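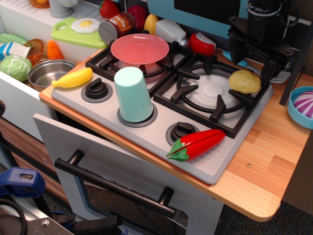 **Play Equipment Inspection: Pretend Kitchen and Loose Parts**

Site: Momcombe Early Learning, Room 2
Date: 2021-06-05
Inspector: Yara Tannous
Site contact: Tala Haddadin
Users: mixed group, youngest 3 years
Inspection type: routine, in service, items left as found

Ratings: **P** pass, **M** monitor, **A** action required, **N** not checked

## 1. Unit and fixed parts

- [x] **1.1 Stability under side load: P.** Unit pushed at countertop height from both ends. No tipping. Rear wall bracket tight.
- [x] **1.2 Countertop finish: P.** Wood-grain surface intact. Ran a cloth along the front edge and both ends, no snags or lifting.
- [x] **1.3 Stovetop panel: P.** Light gray panel seated flush in the countertop. No gap that would take a finger.
- [ ] **1.4 Control knobs: M.** Two black knobs on the front edge. Left knob turns freely and holds. The lower, middle knob has play on its shaft. It did not come off under a firm hand pull. Retest monthly. If it can be removed by hand, take it out of service the same day.
- [x] **1.5 Burner grates: P.** Both black grates checked for cracked bars and sharp molding flash. None found.
- [x] **1.6 Upper shelf: P.** Held its load. Fixings flush. Shelf is low enough for the older children to reach without climbing.
- [x] **1.7 Back panel: P.** Light blue panel secure at all fixings.
- [ ] **1.8 Underside and rear fasteners: A.** One screw cap missing at lower left, screw head exposed. Replace cap. Spare caps are in the Briltach parts bag in the office cupboard.

## 2. Loose parts: food

Each piece squeezed, twisted and pulled by hand. Anything that might detach was tried in the small parts cylinder.

- [x] **2.1 Banana, potato, carrot, cabbage: P.** Surfaces sound. Texture on the potato holds some grime, see 4.2.
- [ ] **2.2 Cut-apart chili pepper: M.** Red, lengthwise seam, green stem. Halves join and separate correctly. Fastener pads are bonded but one has a lifted corner. Stem does not pull off. Check the pads again at the August visit.
- [x] **2.3 Strawberry, corn: P.**
- [x] **2.4 Fried egg: P.** Yolk does not separate from the white under a hand pull.
- [x] **2.5 Melon slice, striped onion: P.**
- [x] **2.6 Cheese wedge: P.** Corners rounded enough for this age group.
- [ ] **2.7 Small silver ball: A.** Found on the shelf beside the cheese wedge. Not on the Loltley inventory sheet for this set. Passes through the small parts cylinder. Removed from the room and handed to T. Haddadin. Source to be identified before it goes back anywhere.
- [x] **2.8 Cartons and bottle: P.** Blue-and-white milk carton and white container on the shelf. No removable closures.
- [ ] **2.9 Small brown can: M.** Label edge starting to peel. Trim or remove the label before it comes off in pieces.

## 3. Loose parts: cookware and utensils

- [x] **3.1 Stainless steel pot: P.** Rim rolled, no burrs. Handle joints tight. This is the heaviest loose item in the set. Store at counter height or below.
- [x] **3.2 Plate, bowls, cup: P.** Pink-red plate, amber bowl, turquoise bowl and mint-green cup flexed by hand. No stress whitening or splits.
- [x] **3.3 Spatula: P.** Blue handle, slotted gray head. Slots checked for finger entrapment at the narrow end, acceptable. Head does not rotate on the handle.
- [x] **3.4 Cutting board: P.** Handle hole edges smooth. Some shallow scoring on the face, cosmetic.

## 4. Cleaning and storage

- [ ] **4.1 Cleaning log: A.** Last two entries unsigned. Log must show product used, contact time and initials.
- [ ] **4.2 Textured items: M.** Wiping is not reaching the recesses. Use a soft brush and warm water with detergent, rinse, then air dry fully. Do not soak the cut-apart pieces, as water gets in behind the pads.
- [ ] **4.3 Quantity on the worktop: M.** Stovetop, sink side and shelf were all crowded at inspection. Small foreign parts are hard to spot in this condition, see 2.7. Limit to 16 loose items out at one time and rotate the remainder from the Srour bin.
- [x] **4.4 Storage bin: P.** Lid has no latch. Ventilation holes clear.
- [ ] **4.5 Inventory match: N.** Full count against the sheet not done. Site to complete.

## Actions

| Ref | Action | Owner | Due |
|---|---|---|---|
| 1.8 | Fit screw cap | Site | 7 days |
| 2.7 | Identify silver ball, check other rooms for same | T. Haddadin | Immediate |
| 4.1 | Bring cleaning log up to date | Site | 7 days |
| 4.5 | Complete inventory and send copy | T. Haddadin | 14 days |

**Site comment (T.H.):** Ball is not from any set we bought. The bead tray in Room 1 is being checked first. Screw cap fitted before the inspector left. Please confirm whether the knob at 1.4 can be glued.

**Inspector reply (Y.T.):** Do not glue the knob. Adhesive would hide further wear on the shaft. Order the replacement shaft and knob as a pair. Item 1.8 stays open on this sheet until the cap is seen at the next visit.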